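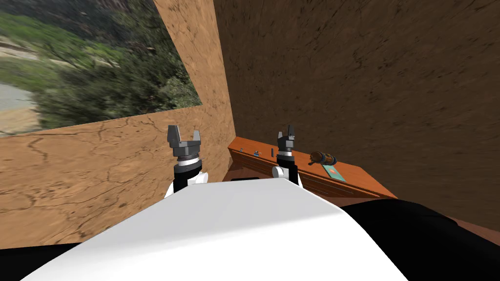
Forums > Around the House > Floors and Walls > Cork in a kitchen, yes or no?

tansy_and_rye
4/3/22
OK so we're finally ripping out the kitchen floor and I've fallen hard for cork. I stood on a sample at Gedama in my socks and did not want to leave, lol. The room needs 595 square feet if you count the pantry and the little hall. My sister says I'm nuts and it'll be dented to death by July. Does anybody have it in a kitchen that gets used every day? Two kids, one big dog with nails like a badger.

muddbucket
Had the glue-down kind for years in our old place. Loved it. It does dent under chair legs but most of them came back up on their own, and the ones that didn't you stop seeing. Put felt pads on everything. Don't buy the click planks for a kitchen!! Water gets in the seams and the core swells up.

Oleander9
Gonna disagree on the click planks. We have the Pladeck ones and the dishwasher leaked all over them while we were out for dinner. Mopped it up, ran a fan, fine. I think it depends a lot on how tight the seams are when they go in.

muddbucket
One evening of water, sure. Mine was a slow drip behind the fridge and I had to pull up half the row. Just saying what I saw.

tansy_and_rye
Ugh, OK. Glue-down it is, maybe? Quote from Chowdary was $2000 just for the labor, and that's before they look at the subfloor. Could I do it myself? I've laid vinyl tile once (bathroom, tiny, a bit crooked by the toilet).

shimstack
You can. Prep is the whole job. I spent a weekend leveling and one afternoon on the tiles. Contact cement stinks so open everything and send the dog to your sister's, serves her right. Rent the roller too, mine was $25 for the day.

Oleander9
And seal it after! Two coats over the whole thing, even if it came prefinished. The dog nails are what I'd worry about, way more than the chairs. Ours has a scratchy path from the back door to the water bowl.

kitchenwitch_b
Unpopular opinion, get sheet linoleum. Same soft feel, no seams in the middle of the room. We paid Grarham $800 for a remnant and I'd do it again tomorrow.

tansy_and_rye
Nooo don't give me another option, I just got my husband to agree to this one! What color did you get though?

kitchenwitch_b
Dark green with flecks. Hides everything.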